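Granonis Keepsake Sash, Made to Order

Product group: Bridal and Occasion Accessories
Maker: Granonis
Availability: Made to order

The Granonis Keepsake Sash is a fabric belt for wedding gowns, bridesmaid dresses and formal occasion wear. Each sash is cut and sewn to the wearer's waist measurement and ties at the back in a flat bow or a simple knot. A short line of text may be embroidered on the inside, where it rests against the dress and is not seen during wear.

The sash is sold singly and in bridal party sets. Sets may combine different lengths and colors under one order number, provided that all measurements are received together.

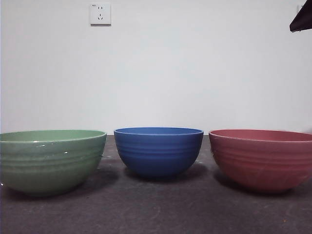
COLORS AND FABRICS

The sash is offered in two fabrics. Onari is a matte cotton sateen with a firm hand, suited to day ceremonies and outdoor wear. Liao is a lighter silk blend with a soft sheen, which drapes more loosely and produces longer, narrower ties. Both fabrics are lined with plain cotton.

Customers are advised to order a swatch card before placing a final order. Colors shown on a screen will differ from the dyed fabric, and a sash cannot be exchanged on the grounds of color once it has been cut. The cost of one swatch card is credited against the sash order when the card number is entered at checkout.

Fabric supplied by the customer, such as a section of a family gown, may be accepted after inspection. Requests should be sent in writing to Lanying Liang, Custom Orders, before any fabric is mailed. Granonis does not accept fabric that has been treated with stain repellent or that shows signs of splitting along the weave.

MEASUREMENT

Waist measurements should be taken over the undergarments that will be worn on the day, with the tape level and not pulled tight. The standard finished width is 3 inches. A narrow width of 2 inches is available in Onari only.

Tie length is measured from the side seam of the wearer to the end of the tie. If no tie length is given, the sash will be made to fall at the knee, based on the height entered on the order form.

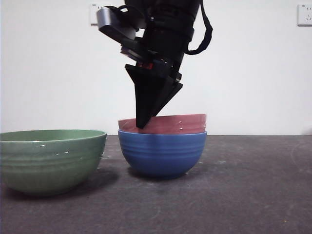

Where a sash is to be worn over a gown with beading at the waist, this should be noted on the form so that the lining can be extended to the full width of the band. No charge is made for the extended lining.

EMBROIDERY

Inside text is worked in a single thread color chosen from the Standden thread chart. Names, dates and short phrases are accepted in any language that uses the Latin or Cyrillic alphabet. Text is stitched exactly as submitted. Proofs of Cyrillic text are reviewed by Tamara Hordiienko before stitching begins.

ORDERING AND DELIVERY

Production begins when payment and complete measurements have been received. Changes may be submitted in writing within 7 days of the order date. After that period the order is final.

Sashes with embroidery are made for one wearer and may not be returned unless there is a fault in the sewing or the text differs from the approved proof.

CARE

Onari: hand wash in cool water, dry flat, press on the reverse side.
Liao: dry clean only.

Store the sash rolled, in the cotton bag provided, away from direct light.

Prices and fabric availability on this page are effective November 4, 2024.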